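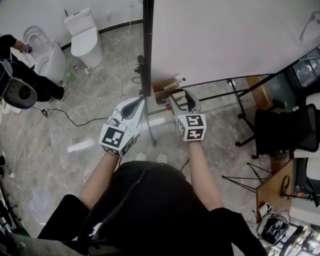
Moving house in winter: notes from the Sillport newcomers' table

Jun 3, 2021

Well, the cold has arrived in Sillport and so, it seems, has half of the street opposite the library! We have had more new faces at the newcomers' table this past month than in the whole stretch since February, and most of them are still living out of boxes, so I promised I would write down some of what was said over the tea and the (very good) lemon slice, for those of you who couldn't get there or who were stuck down the far end next to the urn and couldn't hear.

The first thing everyone agreed on was to leave the books until last. Stela Buzatu packed hers first when she came down from Gusia, in the biggest cartons she could find, and then couldn't shift a single one of them from the hallway. She had 37 cartons in the end and had labelled nearly all of them "misc". Her advice now is to use small boxes for anything made of paper, and to write the room on the side of the box as well as the top, so you can still read it when they're stacked.

Quyên Khổng brought up the kettle. Keep it with you in the car, along with mugs, milk, a torch, toilet paper, a screwdriver, the phone chargers and whatever the cat is eating at the moment. She and her husband arrived after dark with the removalists still two hours up the highway, and sat on the back step drinking tea and listening to the frogs, and she says it was one of the nicest evenings they have had here. I can well believe it. The frogs behind Obeidat Street are a wonder at this time of year.

There was a longer conversation about heating, which I won't repeat in full as it went on past closing and got a little lively. The old weatherboard places on the hill lose their warmth very quickly, and if you have come from somewhere newer you may get a shock with the first bill. Door snakes help a great deal, and so do proper lined curtains. Relu Moldovan paid $634 for his first winter quarter and $47 for a pile of secondhand curtains from the hall sale, and reckons he should have done it the other way about and bought the curtains first. He has a few left over in a sort of mustard colour if anybody would like them.

Please don't put your flattened cartons in the yellow bin all at once, either. The lid has to close or the truck will leave it. Narendra Sandhu is happy to take clean ones off your hands and pass them along to the next family, and he will collect if you're in town or out as far as the Flokano turnoff. Leave a note for him at the library desk with your street and whether there's a dog.

The next table is in the small room again, from ten until noon. Bring a plate if you can, but please come even if you can't find your plates yet. Nelu Stanciu will have the council bin calendars and the spare bus timetables, and I'll be making the lemon slice again, a double batch this time.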